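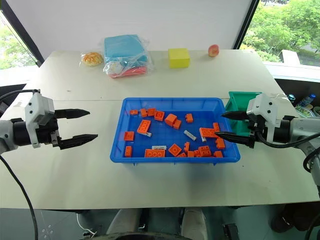

Orange bricks, blue tray, a few gray and white ones mixed in.

March 24, 2026

Quick one tonight, dinner is in the oven and I have maybe half an hour.

So I finally canceled the storage unit. The one out past Mirnlow. Two years of telling myself I'd go through it "in the spring" and then it was spring again and they sent the letter about the rate going up. That did it. Went over with a roll of trash bags and a thermos and a bad attitude.

What was in there, more or less: a bed frame missing its slats. Four lamps. My grandmother's sewing table, which I'd been feeling guilty about and which is now in my hallway being walked into. Boxes marked MISC. So many boxes marked MISC. Past me, what were you doing.

The books were the hard part. I had about 700 of them in there, and I know becuase I made a list when I packed them, back when I was a person who made lists. I kept one shelf's worth. The rest went to the used place on Kaewmanee Street and they gave me store credit, so you can see where this is going. I came home with three books. Not sorry.

Paper was the slow part. Old phone bills, a manual for a Clindeck stereo I don't own anymore, every single pay stub from the bakery job. I sat on an upside down crate and read things for an hour, which is exactly what all the decluttering people tell you not to do. Found a birthday card I thought was gone. Found a parking ticket, paid, thank goodness. Shredded most of it at home and the shredder overheated twice.

Things I'd do different:

Go early. The unit had no light and I lost the afternoon faster than I expected.

Bring a marker that works.

Decide about furniture BEFORE you're standing next to it. I stood looking at that bed frame for way too long. It was never a nice bed frame.

Don't bring stuff home "to sort later." I brought home six bags to sort later. They are behind the couch. I can see them from here.

Money part, since a couple of you asked last time – final bill was 647 with the cleaning fee, and I'd been dreading something closer to 1000. Not great but fine. It's done. No more automatic payment on the first of the month, and starting in April that goes toward the car, which is making the noise again.

The odd thing is I don't miss any of it yet. I keep waiting to. I was so sure the dishes would bother me (the green ones, with the chips) and I gave them to the thrift store and drove off and got a sandwich. The Vister fan I do kind of want back. It was a good fan and summer is comming.

Still left to do: the sewing table needs one leg glued, the six bags, and someone please tell me how to get rid of old paint, the county website is no help at all. Leave it in the comments if you know.

Ok timer's going off. More next week, probably about the bags.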